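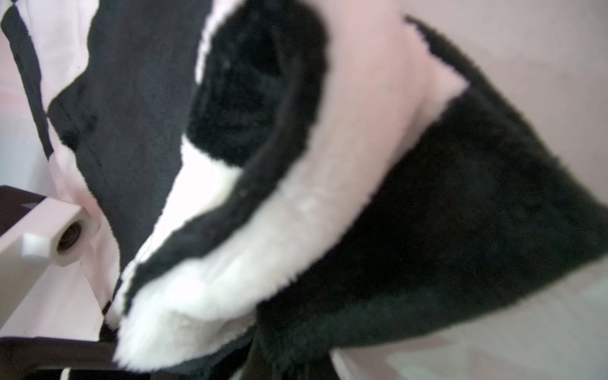 I have come around, rather late in life, to the view that a throw blanket should never be folded. I know how that sounds. I was raised by a woman who folded dish towels in thirds and then ironed the thirds, and for most of my married life I squared off every blanket in the house and laid it over the sofa arm like something in a hotel lobby. But a thick plush blanket in black and pale pink, with pile as deep as that, doesn't want corners. Let it drape over itself, and the pink rolls up along the edge and the black sinks into a soft, dark pocket, and you want to put your hands in it. Folded square, it looks like stock on a shelf.

My friend Sharon Athumani disagrees with me completely, and we have been going back and forth over this since November. She lives out in Brarkside, in a house where every closet door can be opened in front of company, and she believes that a blanket left in a heap tells your guests that you gave up. I have told her that my guests already know me. She has also pointed out, fairly, that a heap gathers crumbs and dog hair, and that a person who folds a blanket every evening at least gives it a good shake first. I grant her the shake. I have started shaking mine on the back steps before I drop it back in its heap, and I feel much better about the whole thing.
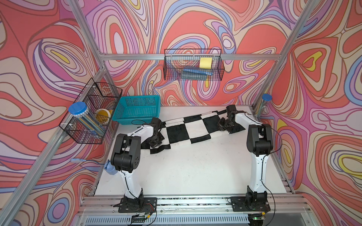
Where I do part ways with her is on the matter of time. Folding one blanket is nothing, of course, a few seconds, and I used to say so myself. But it is never one blanket, is it? There's the one on the sofa and the one on the reading chair, and the one at the foot of the bed that slides off every night, and if you have grandchildren there is always another one under a table with a flashlight in it. I spent years going from room to room putting things square that were going to be pulled apart again before supper, and I can't say anyone in my family was ever warmer for it.

And then there's the pattern to think about. People buy a checked blanket because they like the checks, and they suppose it must be laid out straight so the blocks line up. I supposed so too! I would stand there tugging at one end and then the other, and plush stretches, so the lines never did come out true. Once I stopped tugging I found that I liked the checks better crooked, running off at a slant and disappearing under a fold.

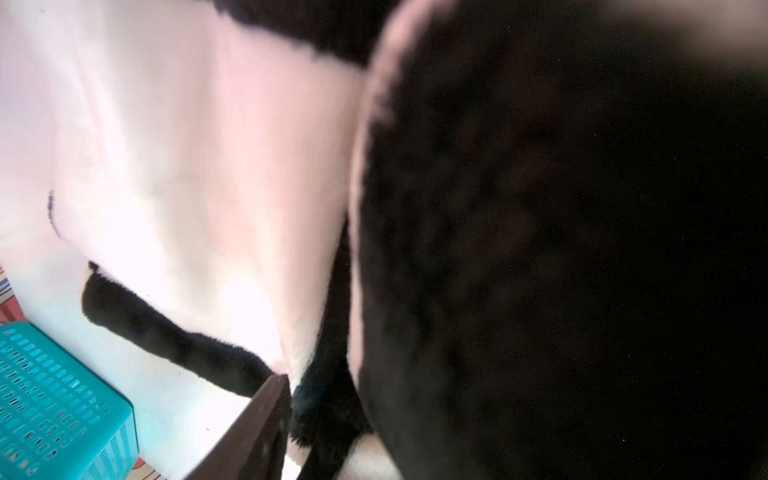

Norbert Fekete, my neighbor across the way, takes a middle road. He rolls his. One loose roll, set at the end of the couch, and you pull it open with one hand when you sit down. I tried it for most of a winter and it's a perfectly good method, though mine kept unrolling onto the floor.

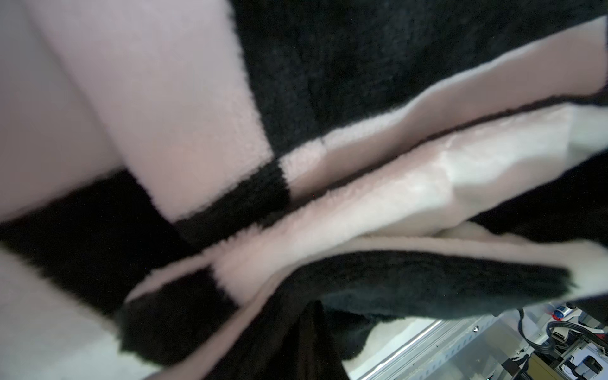 I'll make an exception for the linen closet. Anything going away for the summer gets folded, and folded properly, or the door won't shut. Sheets, too, and tablecloths, and the good wool blanket from my mother, which I still do in thirds. But what lives on the sofa is there to be used, and I would like it to look as if somebody just got up to put the kettle on and is coming right back.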